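Home Forums Workshop Benches and Storage Search Log in
Last updated: Aug 9, 2020

Perforated bench top or solid?

oluf_th
I'm replacing the top on a bench that gets used for general repairs: lamps, hinges, small kitchen appliances, the odd clock. The frame is welded box section and stays. The present top is solid beech, 40 mm, and it has cupped enough that a straight edge rocks on it. I'm looking at going to a perforated top with 20 mm holes so I can use pegs and hold-down clamps anywhere. Before I cut anything I'd like to hear from people who have lived with one. My main worries are sag between the rails and small parts going through the holes.

Catrin Kemeys
What is the span between rails? The answer depends almost entirely on that.

oluf_th
Widest gap is 500 mm, front to back. The long way has a cross member at each end and one in the middle.

mogensen_v
At 500 mm I wouldn't worry. I have 18 mm birch ply on a wider gap than yours, drilled right across, and the sag in the middle is less than I can get a feeler under. I do keep a vice off it. The vice is bolted to the frame with a packing piece, and the top only carries what is put on it.

Rosalinda A
I'd disagree on the thickness. 18 mm ply is fine for load but poor for pegs. A peg needs depth to stay square, and with a thin top it leans as soon as you wedge against it. Mine was two layers glued together and I would do that again. The glue-up took longer than the drilling.

mogensen_v
It leans if the hole is sloppy. Drill with a guide and a sharp cutter and a peg in 18 mm stands up perfectly well. Two layers also doubles the weight, and he may want to lift it off to get at the frame.

Rosalinda A
He has a welded frame. Why would he need to get at it?

mogensen_v
Wiring. He says lamps and appliances, so I assume sockets underneath.

oluf_th
There are sockets underneath, yes, on the back rail. I can reach them from below. Weight isn't much of a problem.

bergthora_b
On the small parts question: they do go through, all the time. I put a shallow drawer under the whole of mine with a felt lining, and at the end of a job I empty it. In July I got back a clock screw I had given up on in spring. Without the drawer I'd have gone back to a solid top within a month.

Catrin Kemeys
Or use a mat. I have a rubber sheet, 3 mm, that covers half the bench. Roll it out for fine work, hang it up for clamping.

bergthora_b
A mat is one more thing to clear off before you can clamp. I tried it. The bench had things on it, so the mat went under nothing and stayed on its hook.

Catrin Kemeys
That sounds like a tidying problem to me.

bergthora_b
Possibly. It is still my bench.

oluf_th
What about hole spacing? The drawings I've found go from 50 mm up to 125 mm.

mogensen_v
96 mm between centres. The Gravier pegs and the fence brackets from Drivton both fit that pitch, so you won't need to make your own.

Rosalinda A
Agreed on 96. Anything closer and you are drilling for no gain. My top came out at 422 holes and I would happily have stopped well short of that, but I had started at a closer pitch on the left and was too stubborn to change. Chamfer every hole, both sides. Ply splinters on the underside where you don't see it and then you catch a sleeve.

Catrin Kemeys
One point against the whole idea. Liquids. If you oil hinges or strip old finish, everything runs through onto whatever is below, and below in this case is a row of sockets. I'd keep a solid strip along the back, 150 mm or so, with no holes in it.

oluf_th
Good point, hadn't thought of that. Solid strip along the back it is. I'll seal the hole edges as well. I have most of a tin of Prurent hard oil left. Does it need thinning for end grain?

Rosalinda A
First coat thinned, second as it comes. A bottle brush gets it into the holes. Leave it 17 hours between coats if the shed is cool, the tin is optimistic.

mogensen_v
Last thing from me, on working height. A flat top set right for clamping is too low for fine work, and people end up raising the whole bench and then can't lean on a plane. Leave the bench low and bring the work up on something. The bench below is a large perforated top with household things spread over a good part of it, and on the right half there is a low black stepped stand with a wide base, with a small dark piece sitting up on it clear of the rest. I'd make one of those from offcuts, with two pegs under the base to drop into the holes so that it can't creep.

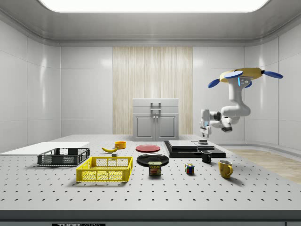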